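衣類とリネンの整理 第4回 たたむ前にやること
配布プリント（前回欠席の人は第3回の分も持っていくこと、後ろの机）

前回の続きから。干し方で半分決まる、という話をした。今日は残り半分。取り込んだものを広げて、のばして、それからたたむ。たたみ方そのものは後半で少しだけ。本番は次回。

持ち物の確認
・Tシャツ 1枚（無地がやりやすい。プリントが大きいものは避ける）
・フェイスタオルか手ぬぐい
・筆記用具
・シワになっても困らない服装で
アイロンは使わない。持ってこなくてよい。

1. 用語をそろえる

毎年ここで混乱するので先に。人によって呼び方が違う。この授業ではこう呼ぶ。

身頃（みごろ） 胴の部分。前身頃と後ろ身頃。
肩線 首の付け根から袖の付け根までの縫い目。たたむときの基準になる。
脇線 脇の下から裾まで。Tシャツには縫い目がないものもある（丸胴）。その場合は折りジワで代用。
裾 下の端。
輪（わ） 二つ折りにしたとき、つながっている側。開いている側は「端」。
耳 タオルや布の、織りの両端。ほつれない側。
面 たたんだときに上に見える四角いところ。

「角（かど）」と言ったら布の四隅のこと。Tシャツなら裾の左右と、両肩。袖の先は角に数えない。ここ、前に質問が出た。

布の「たて」と「よこ」も注意。置いた向きの話なのか織りの向きの話なのか、分けて言うこと。プリントでは、織りのほうは「地の目」と書く。ニット（Tシャツ）は厳密には編み地なので地の目という言い方はしないが、ここでは同じ扱いで通す。

2. なぜ先に広げるのか

カゴから出してそのままたたむ人が多い。丸まったまま半分に折る→内側にシワが入ったまま→重ねる→重みでシワが固定。次に着るとき出てくるのは、だいたいこの内側のシワ。

広げる手間は1枚につき数秒。後でアイロンをかける時間と比べてみてほしい。宿題で計ってもらう（6の項）。

広げるときに一緒に見ておくこと。
・湿りが残っていないか。脇、襟ぐり、裾の折り返し。手の甲で触る
・シミ、ほつれ、取れかけのボタン
・裏返しになっていないか
・ポケットの中身。ティッシュ
湿っているものは別の山へ。たたまない。ここは厳守で。

よく聞かれるのが「下着や靴下も全部広げるのか」。靴下は要らない。下着は家ごとの流儀でよい。授業で扱うのは、Tシャツ、シャツ、タオル、枕カバー、シーツまで。

3. 広げる場所

場所の条件は広さ、高さ、すべり具合。順に。

広さ。布を全部広げて、まだ手を置く余白があること。余白がないと端が垂れる。垂れた端が重みで引っぱって、せっかくそろえた線がずれる。テーブルが小さいなら最初から二つ折りで置いて、半分ずつのばす。

高さ。立って作業するなら、肘より少し下。低いと腰にくる。ベッドは低い。量が多い日はベッドの横にひざをつくか、少しずつに分ける。実習室の台は高さを変えられないので、背の低い人は踏み台を使って下さい。入口の右。

すべり具合。ここが一番差が出る。

テーブルの天板 よくすべる。布が軽く動くのでシワをのばすのは楽。そのかわり、片側を引くと全体がついてくる。反対側を押さえる手がいる。
ベッドの上 シーツとの摩擦で布が止まる。押さえなくても動かない。そのかわり面がやわらかいので、上から手でなでても力が逃げる。なでるより、引いてのばすほうが向く。
畳、床 広さは一番。先に拭くこと。
アイロン台 細いのでたたむのには不向き。かけるときだけ。
ソファの座面 すすめない。真ん中がへこむし幅も足りない。

つまり、硬い台では「押さえて、なでる」、やわらかい台では「つまんで、引く」。今日はこれだけ覚えて帰ってもらえればいい。板書した表を写しておくこと。

補足。第1回でゲストに来てもらったボジェナ・クラフチクさん（Bożena Krawczyk、宿泊施設のリネン担当）は、枕カバーはベッドの上、タオルは台の上、と完全に分けているそうだ。枕カバーは部屋で換えるからその場でやる、というだけのことらしい。動線の問題。家でも、しまう場所の近くでたたむのが結局早い。洗面所で使うタオルを居間でたたんで、また洗面所まで運んで、途中で崩す。あれをなくす。

4. 広げる手順

4-1 台の上の場合

(1) 布を台の真ん中に置く。投げない。
(2) 端をひとつ見つける。タオルなら耳、Tシャツなら裾。端が見つかれば形はわかる。
(3) その端を台の縁と平行にする。目分量でよい。
(4) 反対側へ開いていく。折れ返っている部分があったら、そこを先に戻す。上からなでてしまうと、折れ返しがつぶれて筋になる。一番多い失敗。
(5) 片手で手前の端を押さえ、もう片方の手で中央から外へ。
(6) 角を最後に。角をつまんで軽く外へ。

(4)をとばす人がとにかく多い。布の途中が持ち上がって自分の上に重なっている状態、遠目には広がって見える。見た目が四角ければいいや、でなでる。すると横一本の深い線が入る。さわって厚みを確かめる。厚いところは二枚になっている。

なでる手は、手のひら全体。指先だけだと線が増える。

4-2 ベッドの上の場合

(1) シーツのシワを先に直す。下がよれていると上もよれる。
(2) 置いて、ざっと形を見る。
(3) 裾の両角をつまむ。左右いっしょに。
(4) 左右へ引く。引ききったら手前へ少し。
(5) 肩のほうが縮んでいたら、回りこんで反対側から同じことをする。

(4)で力を入れすぎると、裾だけ広がって胴が扇のような形になる。裾をいくら引いても、真ん中のシワは斜めに逃げるだけ。そうなったらいったん離して、肩線を左右に引き直す。裾→肩→裾の順で一往復、と覚える。

つまむ量は少なめに。わしづかみにすると、つかんだところに縦ジワが集まる。角から指1本分くらい内側で、布を寄せないで平たくはさむ。これは毎回言っているけど毎回できてない。袖口も同じ。

4-3 ふたりでやる場合

シーツ類だけ。声をかけてから引く。先に引いたほうが悪い、ということにしておく。輪の側を持つ人、端の側を持つ人を決めてから始める。途中で入れ替わらない。

5. 生地ごとのくせ

綿のTシャツ（天じく） よこに伸びる。たてに引く。よこに引くと戻らないことがある、とくに襟ぐり。襟は引かない。
ワッフル、パイル なでない。置いて角を合わせるだけ。パイルは振ってから。
麻 少し湿りがあるうちに広げて、引いて、また干す。乾ききってからだと遅い。
ポリエステル混 シワは少ないけどすべる。硬い台だと逃げるのでベッド向き。
ガーゼ 形が決まらない。あきらめて四つ折り。シワはそういうものと思う。

色の濃いものは折り目のところに白っぽい線が出やすい。毎回同じところで折らない。裏返してたたんでも可。好みによる。

柔軟剤について質問あり。入れるとすべりが良くなるので、台の上では楽になる。入れすぎたタオルは水を吸いにくくなる。量は容器の表示どおり。ここでは深入りしない。

6. たたみの入口（今日はここまで）

面の大きさを先に決める。引き出しから逆算。

やり方。引き出しの内寸の幅を測る。並べたい列の数で割る。そこから指2本分引く。それが面の幅。
例 内寸49センチ、2列なら24.5。指2本分引いて、21センチ前後。厚紙をその幅に切っておくと早い。実習室の引き出しは全部49なので、今日の厚紙はそのまま使える。

深さのほうも同じ。立てて入れるなら、引き出しの深さより低く。上が当たると、開けるたびにずれる。

Tシャツの場合
(a) 後ろ身頃を上にして広げる（前を下に）
(b) 肩線の真ん中あたりに厚紙を合わせる
(c) 片側を脇線ごと内へ。袖は折り返して身頃の中へ収める
(d) 反対側も
(e) 裾から上へ。二つ、または三つ
折る前に、そのつど広げる工程に戻ってよい。(c)のあとで袖の下にシワが入っていることが多いので、そこで一回なでておく。

タオルの場合
たてに二つ、よこに二つ、最後に三つ。または家の棚に合わせて。輪が手前に来るように置くと、一枚だけ抜きやすい。

コンラート・クビアク（Konrad Kubiak）の冊子『たたむ前の台所机』に面の話がもう少し詳しく載っている。参考書の棚、貸し出しは1週間。図が小さいけどわかりやすい。4章だけ読めば足りる。

7. 実習のときに見るところ

自分の作業台と、となりの人の作業台を見比べる。見る順番。
・端が一本、まっすぐ通っているか
・途中で重なっている部分がないか
・角をどのくらいつまんでいるか
・布の外に余白があるか

台の上の青い布と、ベッドの上の青い布。端の線と、つまんだところの寄りかた。

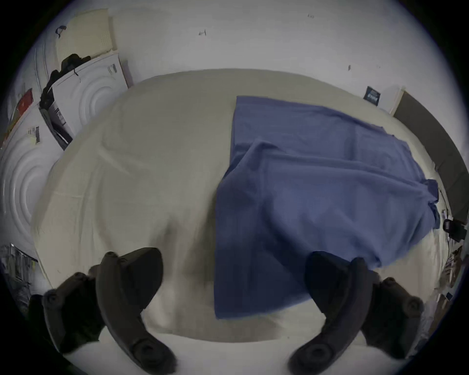
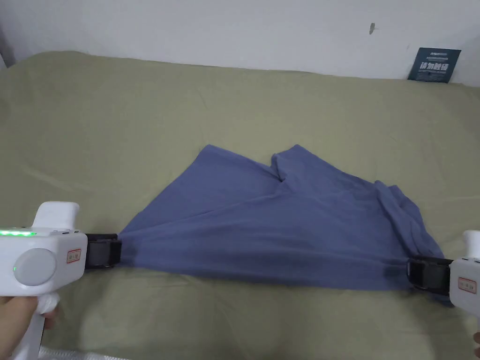 となりの人に言うときは、できている所から先に。「シワがある」だけでは直せないので、どこの、どっち向きのシワかまで言う。「裾から肩に向かって斜め」とか「真ん中に横」とか。言葉にすると自分の分も見えてくる。

シワの向きと直しかたの対応、簡単に。
横のシワ 折れ返しが残っていることが多い。めくって戻す。
縦のシワ つまみすぎ、または左右から寄っている。離して左右へ。
斜めのシワ 引く力が片方に偏っている。両角を同じ強さで引き直す。
放射状 つまんだところに集まっている。つまむ量をへらす。
細かい全体のシワ 干し方、脱水のかけすぎ。今日の範囲では直らない。霧吹きで湿らせて干し直し。

8. よくある質問（去年の分から）

・乾燥機から出したらすぐたたむべきか
熱いうちに広げるところまではすぐ。たたむのは冷めてから。熱いまま重ねると重みで筋がつくし、湿気もこもる。広げて重ねずに置いておければ一番いいけど、場所がない。椅子の背にかけておくだけでもだいぶ違う。

・たたんだ後にまたシワになる
詰めすぎ。引き出しの8割まで。残りは減らすか、別の場所へ。たたみ方の問題ではないことが多い。

・家族がたたんだものを直してしまう
直さない。どうしても気になるなら、面の大きさの厚紙を置いておく。それでそろう。そろわなかったら、それはそれで。

・ハンガーのままでは駄目か
駄目ではない。肩の跡がつかないもの、よく着るものは掛けたままでよい。ニットは伸びるので掛けない。

・左利きだと手順は逆か
4-1の(5)だけ逆。押さえる手となでる手を入れ替える。あとは同じ。

・フィットシーツ（ゴム入り）のたたみ方
次回やる。角を角に入れ込むやつ。予習するなら、角の縫い目を四つとも見つけるところまで。

・シャツのボタンは留めるのか
一番上と、真ん中あたりをひとつ。全部留めると開けるのが面倒で着なくなる。

9. 宿題

家でTシャツかタオルを5枚。いつものやり方と、広げてからのやり方、両方で時間を計る。同じ5枚で。
記録すること
・場所（テーブル、ベッド、床、その他）
・生地
・かかった時間
・次の日に出してみたときのシワ（多い、少ない、ない）
・やりにくかったところ一行

速さは競わない。遅くなった、という結果でもそのまま書く。数字をきれいにしないこと。

提出は次回の始めに。紙でもメールでも。名前を書き忘れる人がいるので、先に名前。

10. 片付けと連絡

・厚紙は回収しない。家で使って。
・借りたタオルは広げた状態で返却箱へ。たたんで返さなくてよい（次の組が使う）
・踏み台はもとの場所、入口の右
・霧吹きの水は捨てる。入れたままにしない
・台は乾いた布巾で拭く。アルコールは使わない、天板がくもる
・引き出しの見本、11番だけ取っ手がゆるい。強く引かない。直すまで使わなくてもいい

次回は枕カバーとシーツ。フィットシーツがある人は持参。大きいと場所をとるのでシングルまで。早めに来て台を寄せるのを手伝ってもらえると助かります。

第5回の範囲、シラバスには「収納」とあるけど入れかえました。収納は第6回。シラバスのほうは直しておく。

訂正ひとつ。第3回プリントの2ページ目、「裾を上にして干す」の図、シャツの上下が逆に印刷されています。文のほうが正しい。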